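Folding Day Next to the Drinks Shelf

November 13, 2022
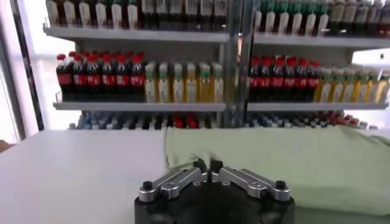 The mint-green cloth on the white table, with the drinks shelving behind it.

I have been meaning to write up how I deal with table linens, since two people asked in the comments on my May post about storing tablecloths. The short answer is that I fold everything on a big flat table and I don't own a mangle or a steam press.

The cloth is one I use a lot. The color is a pale mint green that looks almost gray in the evening. I bought it from Vellura, in a set of two, and the other one has a coffee stain that never came out, so it goes under the seedling trays now. I like it because it doesn't fight with whatever is put on top of it. White dishes look fine on it and so do the cheap clear glasses.

It does wrinkle. I have stopped minding. If I fold it soon after it comes out of the dryer, the wrinkles are the soft kind that drop out once the cloth has been on a table for an hour. If I leave it in the basket overnight I have to iron it, and ironing something that size takes most of a radio program.

My method is this. I lay it out flat with one long edge lined up to the edge of the table. Then I bring the far edge toward me and smooth from the middle outward with my forearm. Hands alone leave little ridges. I fold again the same way, then turn it and fold the short way until it is the width of the shelf it will go on. For my cupboard that is 32 centimeters. I know that number because I cut a strip of cardboard to that length and fold around it, then pull the cardboard out.

The fold along the far side always wants to stand up a bit. I used to press it down with a book, but it flattens under the weight of the other cloths anyway. What matters more is getting the side edges straight. If those are off at the first fold, they are off by twice as much at the second, and then the stack leans.

A white table is good for this job and bad for nearly everything else. Any lint or thread shows up, so I can pick it off before it gets folded in. The matte surface also has a little grip, so the bottom layer stays where I put it. On the glossy table I had at the old apartment, the whole thing would slide off if I leaned on one side. The old table was a Janby and I gave it away when I moved. I don't miss it.

I get questions about the shelving too. It is plain gray metal with steel posts, the kind with a lip along the front of the shelf. I would recommend the lip for bottles. On a shelf without one I find I push everything too far back, and then the front half is wasted.

The drinks are sorted by kind, in rows. Cola is on the middle shelf at the left, with the red caps. The pale yellow juice with the green caps is next to it. The dark bottles with the white labels are up on the top shelf, and there are more green caps on the other side of the post. Sorting by cap color sounds fussy, but when you look up from a table the caps and labels are what you notice, and I can tell what is running low without getting up.

I did try keeping the linens on shelves like these, at the end of one row. I would not do it again. Bottles get sticky around the neck no matter how careful you are, and I ended up with a ring on a napkin that I had washed that morning. Linens now go in the cupboard in the hall, on the second shelf, with the cardboard strip on top of the pile.

For anyone who wants to know about washing: warm water, half the detergent the bottle says, no softener. Softener makes this fabric slippery and it won't hold a fold. I dry it on low and take it out while the hems are still a tiny bit damp.

Next on the list is the box of napkins from Faltska. There are 121 in it according to the packing slip, and I paid 100 dollars for the lot, which seemed like a bargain until I got them home and found that they had been folded into triangles. The creases are stubborn. I am going to wash a small batch first and see if they come out, and if they do I'll refold them all into squares so they fit beside the tablecloths.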